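Teleoperation diary: plates

6/6/25

I spent most of the past two weeks at the Plotis lab in Plillville, teaching a pair of robot hands to move dishes around a table. I came home with sore shoulders and a page of notes, so I'm writing them up before I forget what they mean.

The setup has not changed much from last time. I wear gloves that read my finger joints, plus a tracker on each wrist, and the robot copies me. Every attempt gets recorded as one demonstration. When there are enough good ones we train on them overnight and see what the robot does by itself in the morning.

The target was 900 demonstrations across all the tabletop tasks. My share was the plates: slide the plate, pick it up by the rim, put it down somewhere else, hands back to rest. It sounds like nothing. The first day I recorded 14 that were worth keeping.

The trouble is that I have no feeling in the fingertips. With my own hands I pick up a plate without looking at it, because the rim presses back. Through the gloves I get a picture and a small delay, and that's it. I kept closing too early and pinching air, or closing late and pushing the plate away from me. What helped was laying one hand flat next to the plate first and letting it stay there a moment before the other hand came in. It gives the eye something to measure against. It also makes the starts look alike, which I was told is good for the training up to a point. 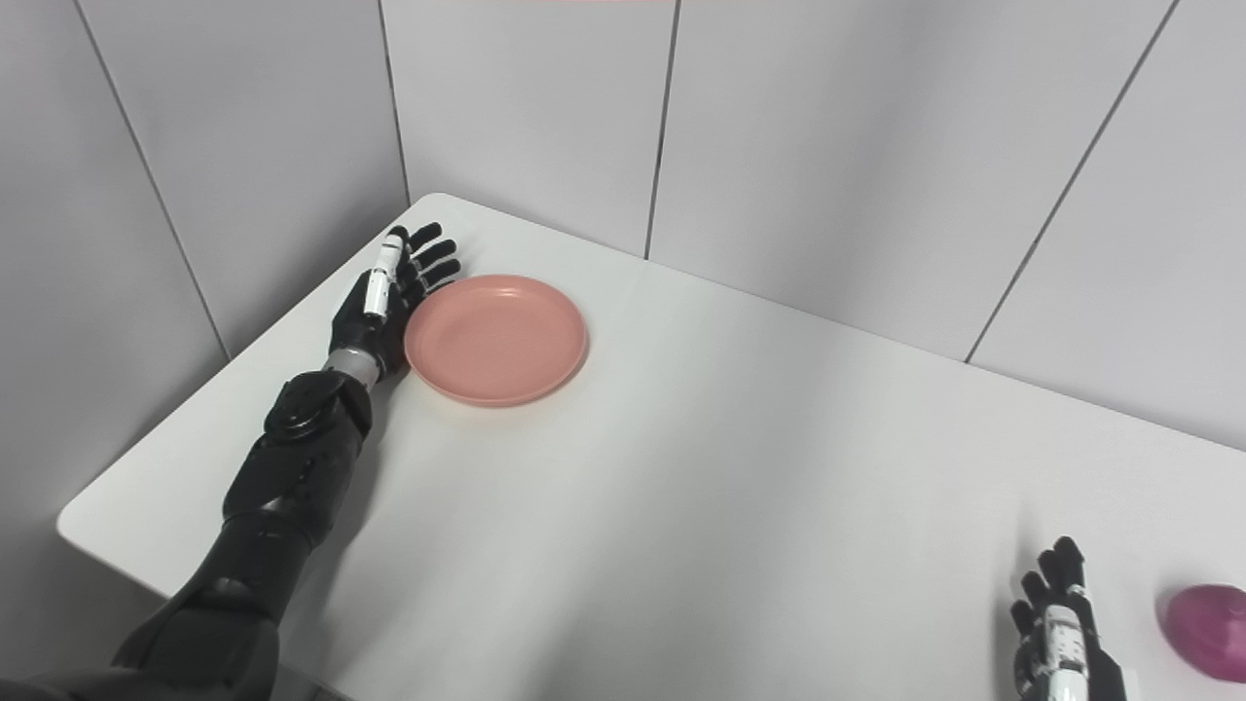 Nerea Aguirre wrote to me after the last post that the starts should look less alike, and that a robot taught by one careful person learns that person's habits along with the task. She would have the plate in a different spot every time and the hands coming in from wherever they happened to be, and she would keep some of the clumsy recoveries too.

I think she's right about the recoveries. I had been throwing away any take where I missed the rim and went back for it. From the second week I kept them, as long as the plate ended up where it should, and the overnight model got noticeably better at trying again. Before that it would miss once and then carry on with an empty hand, putting down a plate it never had.

On the starts I'm not so sure. We tried a batch with everything scattered and my own success rate dropped so far that I ended up with fewer usable takes and a worse mood. Maybe a mix.

Other notes. The thumb is the hard part. Mine wants to swing in sideways and the mapping doesn't like that, so I've learned to move it on purpose, a little before the fingers. Short sessions are better than long ones — after four in a row without a break my takes get slow, and the robot learns slow. Recalibrate the gloves after lunch even if they seem fine.

Final count for the plates was 137 kept. Cups are next, and I expect to be on those until September.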